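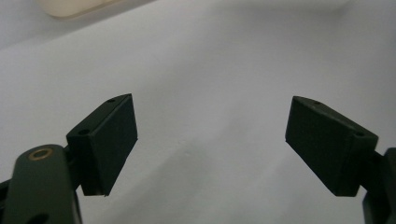 Ticket: Shared printer drops jobs after the office router was changed
Opened by: Harsh Pant
Product: Sorkeck print server, small office edition
Status: Solved, waiting for confirmation from second site

Print this page | E-mail this page
Reading time: 5 minutes

First message

Hello. I am responsible for the computers in our translation office, and I have a problem which I could not solve with the manual. In May we replaced our old router with a Galtlow model. Since this change, the shared printer accepts short jobs normally, but longer documents stop in the middle. The printer shows "Receiving data", stays like this for 2 minutes, and then returns to the ready screen without any error. The rest of the pages never come.

A letter of one or two pages is always fine. A contract of 16 pages stops almost every time, usually after page five or six. If I connect a laptop to the printer by USB cable, the same contract prints completely, so I believe the printer itself is healthy.

What I have tried already:

- restarted the print server, the printer and the router, in this order and also in the opposite order
- installed the printer driver again on two computers
- changed the network cable between printer and wall
- printed from a different program

There was no difference. I would be thankful for any advice, because our customers require signed paper copies and we are now carrying a laptop to the printer many times per day.

Reply from support (Vlad)

Hello Harsh, thank you for the clear description. Please tell us if the printer has a fixed address or if it gets one from the router. Please also open the print server log after a failed job and send the last lines.

Second message

Hello Vlad. The printer received a fixed address from the person who worked here before me. I printed the network page from the printer menu and its address ends with 200. On the old router the automatic addresses finished before this number, as I see in the notes that he left. I have now looked in the Galtlow settings, and there the automatic range goes over it. So maybe another device can get the same address?

The log after the failed job says:

job accepted
sending to device
device not responding, retry
device not responding, retry
connection reset by remote host
job removed from queue

I did not understand why the job is removed and not kept. In the old version I remember that it was waiting in the queue with a red mark.

Reply from support (Vlad)

I think you have found it. When another device takes the same address, the server loses the printer during the transfer. Short jobs can be finished before this happens. Please turn the printer off, wait a moment, and ping its address from any computer. If something answers, we know there is a conflict.

About the queue: there is a setting called "Remove job after failed retry". In new installations it is on. You can turn it off under Queue, Advanced.

Third message

I turned the printer off at 7:40 in the morning, before my colleagues came, and there was no answer to the ping. I was a little disappointed. But I repeated the same test at 10:15, when everybody was at work, and then the address did answer, with the printer still off. In the router list I could see the name of the device. It was the telephone of a colleague, who joins the office wireless network when she arrives.

I made these changes:

1. In the router, I ended the automatic range before the address of the printer.
2. I made a reservation for the printer, so the address is written in the router also.
3. I asked my colleague to turn the wireless on her telephone off and on again, and it received a new address.
4. In the print server, I turned off the removing of failed jobs.

After this I printed the long contract 5 times one after another, and all pages came out. I also printed a scanned document with many images, which was the worst case before. It was slow - it was always slow - but complete.

One small question remains. Our second site uses Zaltevix for the wireless access points, and there the addresses are given by the access point controller and not by the router. Should I make the reservation there, or in both places?

Reply from support (Vlad)

Only in the place which gives the addresses, so in your case the controller. If both are giving addresses on the same network, please turn one of them off first. I will leave the ticket open until you have checked the second site.

Fourth message

Thank you, this is clear. On the router of the second site the automatic addresses were already off. I made the reservation in the controller and will write again when my colleagues there have worked with it for some days.

Contact support | Copyright Sorkeck, all rights reserved | Back to top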